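Setting a table for one: notes for my slot at the Gollinen food and home evening

(Keep it slow. I rush the start every time.)

Hello everyone, thanks for coming out. I'm going to talk for a bit about laying a table when it's only you eating, and I promise it won't be as sad as it sounds!

Start with the bun story. For most of last May I ate my tea standing at the worktop, straight off the chopping board, with my phone in the other hand. Then I went to stay at the guest house in Flurnero, and the woman who ran it gave me one plain bun on one plain plate, at a table with a few flowers on it, and I sat there for half an hour like a queen. Same sort of bun I'd been eating over the sink all month. (Pause here, people usually laugh.)

So, the plate. Mine is white and has stayed white through every fashion. I bought 2 of them at the Tadodis shop when it was closing down, and I've never wanted the other ten in the set. Go a bit bigger than you think you need – a small roll in the middle of a big plate looks like somebody meant it.

Ask the room: who has a "best" plate they never use? Wait for hands. Tell them to use it tomorrow.

Next, the old household book. Hold it up, mind the spine. It's a reprint of one from 1789 and it has 252 pages, and a shocking number of those are about napkins. I've read the lot so you don't have to. The one bit I kept was about leaving the food until last: flowers first, then the plate, then whatever you're having.

Flowers. A small bunch, at the far end of the table, out of the way of your elbows. Pink ones are lovely against grey and they don't need to be dear.

Picture up now.

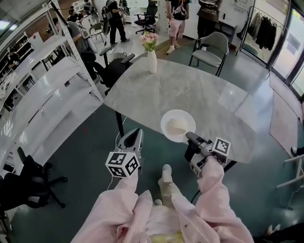
Photo: Pal workshop, Gollinen

Let them look for a moment before talking. Point out the ribbed vase, with the little pink bunch kept well away from the plate. And the plate is over near the front, to the right, so there's a good stretch of bare marble left. I love that. My own table is about 200 years old and covered in rings, so I'm very jealous of that top.

Chairs, quickly. Sit on whatever's comfy, office chair included. If I'm running over, skip this and go to questions.

Last thing – butter. Take it out early. Right, who's hungry?

Comments (3)

I've dug out my gran's plate and had beans on toast off it. Felt very grand.

Which shop does the ribbed vases? Been after one for ages.

Lovely talk, could hear you fine at the back. More on napkins please!

Contact | Copyright Gollinen Food and Home Evenings | Back to top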